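Subject: Re: [automation-l] Barkton open day, who's going and what's on the table
From: Gillespie Crichton
Date: 2025-09-06

Picture from the can station first, rest below.
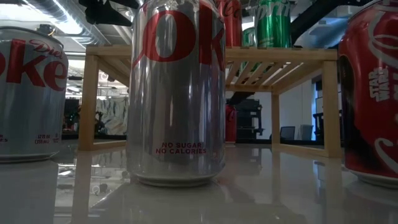 1. ANSWERS TO MEENAKSHI

Meenakshi Naidu wrote:
> Are we still doing the pick demo with the soda cans, or did Clasex
> want the boxed parts again like in August? Also how many per group,
> I have 66 names on the sheet and people keep emailing me. And is
> the wooden rack staying? Someone at Grustska asked if the arm can
> go underneath it.

Cans, yes. Clasex fine with it, talked to them this morning. Boxed parts stay in the cupboard.

Rack stays. Cans on top, a small red one under the slats, the Diet Cokes and the Star Wars Coke out front on the white top. Under-the-rack pick is the hard one so leave it till last, people drift off if you start with it. Tell Grustska yes it's on the program, no promises on speed.

Groups: split the sheet in 3, send me the split before you mail anyone. Late names go in the last group, no exceptions pls.

2. STILL OPEN

- Shiny tabletop. Phùng wants a matte sheet over it, I'd rather leave it. Visitors always ask about reflections and it's a good question to get. Shout if you disagree.
- Door code is 1287 for the day only. Don't put it in the visitor mail!!
- Need one more person to reset cans between runs. Not me, I'm doing the talking.
- Stop button: whoever runs the arm keeps it in hand the whole time. Had to say this twice in August.
- Signs for the parkng lot, does anyone still have the old ones?

On my phone the rest of the day so short replies only. Meenakshi, can you resend teh sheet, the one I have won't open.

Gillespie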